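July 11, 2019
Workshop notebook, entry rack 3 / slides

Good day on the shoe rack. I've wanted to get back to this one ever since Hafiz moved the screws on the back board, and it's so much nicer to work with now that slides have something to sit against. Mostly slides today, all the pale ones, creams and grays. Notes while I still remember them.

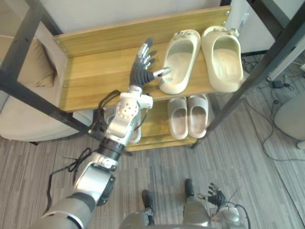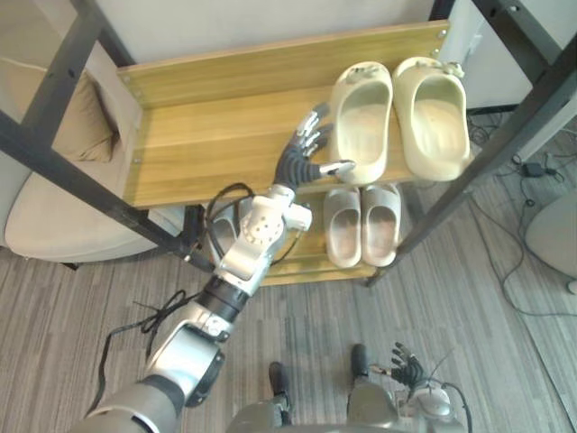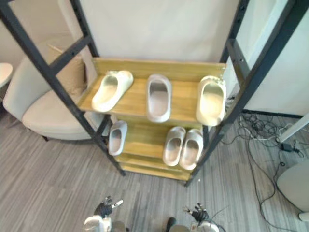 The big question for the Pradosgate hallway is still how people put shoes away when they aren't thinking about it. A rack can look great with everything squared up and then fall apart after a week of real use. So I keep going back and forth between neat pairs and mixed-up ones, and I love how much you learn from just leaving a stray where it lands.

Things I noticed:

Thick molded soles eat up more height than I planned for. I drew the lower shelf spacing with flat canvas shoes in mind (my own, to be fair) and a chunky slide with a tall strap needs a lot more room for your fingers. Getting one in is easy, getting it back out means tipping it first. Mawar has the same complaint and her hands are smaller than mine. Want to drop the lower board one hole and try again. The ladder uprights make that a quick job, which was the whole reason for going with them!

Toe in or toe out? I was a firm toe-in person. Endang is toe-out, says you should be able to step straight into them. Tried both all morning and I think she has a point for the bottom shelf only. Up top you're grabbing with your hand anyway, and toe in means your fingers go right to the strap.

Pale colors are hard. Cream next to off-white next to a gray that is nearly white, in hallway light, and I matched the wrong two twice. Worth remembering when we write up the sorting part: if a household has two similar pairs, the pairs need to live on different shelves or they'll get swapped. Nhyira suggested a small mark on the shelf edge. I'd like to see if shelf position does the job by itself first.

The raised back is the best change we've made. Before, anything pushed in with a bit of energy went off the rear and down the wall. I shoved slides at it pretty hard today and the board held every one of them. Might even go lower with it, a finger's width less, to save wood. Ask Hafiz before he cuts the next set. The screws are fine as they are, leave them alone.

Finish: still only the first coat of the Alexiou oil on the boards. I like the color a lot, warm without going orange. Rubber soles did leave a faint scuff on the top board near the right end, came off with a dry cloth. Want to see what gritty soles do to it. Zulkifli has a bag of old sandals from the garden that would be perfect for this, real dirt and everything.

Cost check, quick one: the three boards plus uprights came in at 533 for this version, hardware included, before any labor. Zulkifli's target was lower but he hadn't counted the back lip. If Tornitar want the full run of 2000 in October we'd get a better price on the metal, so I'm not worried yet.

To do
- drop lower board one hole, repeat with thick soles
- sneakers and one pair of boots (ask Endang, hers are tall)
- second coat, overnight, test scuffs again
- send Mawar the spacing numbers for the Drutatholm drawing, she still has the old ones
- try it with 4 people's shoes at once, everybody dumping theirs in a hurry
- felt pads for the feet, the carpet hides the wobble but a hard floor won't

Also need to find the short hex key. It was in the tin with the spare rungs and now it isn't.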